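3.2. Délais de passage et coût du commerce transfrontalier

Les statistiques douanières agrégées ne permettent pas de distinguer, dans la baisse des exportations, ce qui relève de la demande et ce qui relève de l'acheminement. Nous avons donc constitué un échantillon de 875 déclarations d'exportation déposées au poste de Hendurov par des entreprises de moins de 200 salariés. Chaque déclaration a été rapprochée de la facture correspondante et, lorsqu'il existait, du bon de livraison signé par l'acheteur. Les envois de valeur inférieure à 4000 euros ont été conservés, contrairement à l'usage suivi par Tamiru et Asfaw dans leur étude du corridor de Feton, car ils constituent une part importante de l'activité des petits ateliers.

La variable expliquée est le logarithme de la valeur mensuelle exportée par entreprise. Les variables explicatives sont le délai entre le dépôt de la déclaration et la mainlevée, le taux de change moyen du mois, la branche d'activité et une indicatrice pour les entreprises qui recourent à un transitaire. Des effets fixes de destination sont introduits dans toutes les spécifications. Les écarts-types sont regroupés au niveau de l'entreprise.

Le coefficient associé au délai est négatif et significatif dans les trois premières spécifications. Il perd en précision lorsque l'on ajoute les effets fixes de mois, ce qui tient sans doute à la faible variation des délais à l'intérieur d'un même mois. L'indicatrice de transitaire est positive, mais nous ne lui donnons pas d'interprétation causale : les entreprises qui emploient un transitaire exportaient déjà davantage avant la période étudiée. Les résultats ne changent pas de signe si l'on exclut le mois de mai, pendant lequel le poste n'a fonctionné que le matin.

Pour les biens manufacturés, l'effet du délai est plus fort que pour les produits agricoles transformés. Lemlem Tamiru (communication personnelle) attribue un écart semblable, observé à Nwosu, aux clauses de pénalité inscrites dans les contrats de sous-traitance. Nos données ne contiennent pas ces clauses et ne permettent pas de trancher.
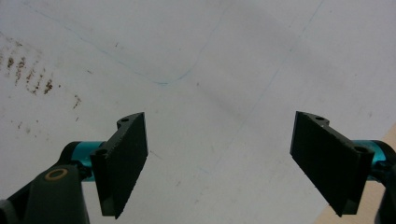 Figure 4. Surface de travail claire portant des taches brunes et de fins traits bleus ; deux doigts de préhension.

Une dernière vérification porte sur la société Clorko, dont les 1125 expéditions annuelles passent par un autre poste et ne figurent pas dans l'échantillon. Nous avons estimé séparément le modèle sur ses seules données, sans effets fixes de branche. Le coefficient du délai reste négatif, d'ampleur moindre. La section 3.3 reprend l'analyse du côté des importations de biens intermédiaires.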